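Inline ultrasonic wall gauging

Inline ultrasonic wall gauging is the measurement of pipe or tube wall thickness on a moving production line, using sound pulses sent through a column of water. It is sold as a replacement for cutting rings off the end of a finished length and measuring them with a micrometer. Whether it replaces that practice is disputed, and most mills that own a gauge still keep the saw.

Principle

A transducer sends a short pulse into the wall. Part of the sound bounces off the near surface and part off the far one. The gauge multiplies half the time between the two echoes by the speed of sound in the metal. That speed is entered by the operator and changes with temperature and grain structure, so a thickness reading is only as good as a number somebody typed in. Sales literature tends to pass over this point.
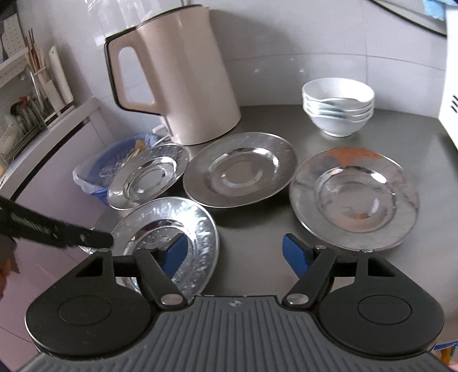

Water coupling is the usual source of trouble. Sound at these frequencies hardly crosses an air gap, and the water column between probe and pipe has to stay whole while the pipe turns. A continuous film is what the method needs. Water on bright metal will readily sit in separate droplets instead, as on the nearest of the metal plates shown, and a surface in that state carries sound in some spots and not in others. Makers of wetting additives claim to have solved the problem. Their published tests are mostly on clean, flat samples.

Accuracy claims

The Zoreck 42, a rotating-head gauge, is advertised as reading every point on the wall. It reads a spiral track, and the spacing of the track depends on line speed. A trial at the Stullmont tube works compared 846 gauge readings with cut rings and reported good agreement, but left out 9 lengths as "unsuitable" without saying why.

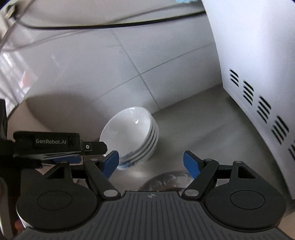
Galtton, commenting on the trial, argued that the excluded lengths had heavy scale on the bore and would have defeated any ultrasonic method, so leaving them out was fair. The objection to this is plain enough. Scaled pipe is part of normal output, and a buyer wants to know how the gauge behaves on it.

Calibration

Gauges are checked against a stepped reference block, often at the start of each shift.
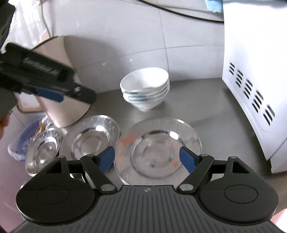
The block should be of the same alloy as the product and close to it in temperature. In practice it is often kept in a cabinet and measured cold, while the pipe arrives warm from the furnace. Santoro supplies a heated block with 7 steps, though no independent comparison with the ordinary kind has been published.

See also: Eddy current testing; Radiometric gauging; Ring sampling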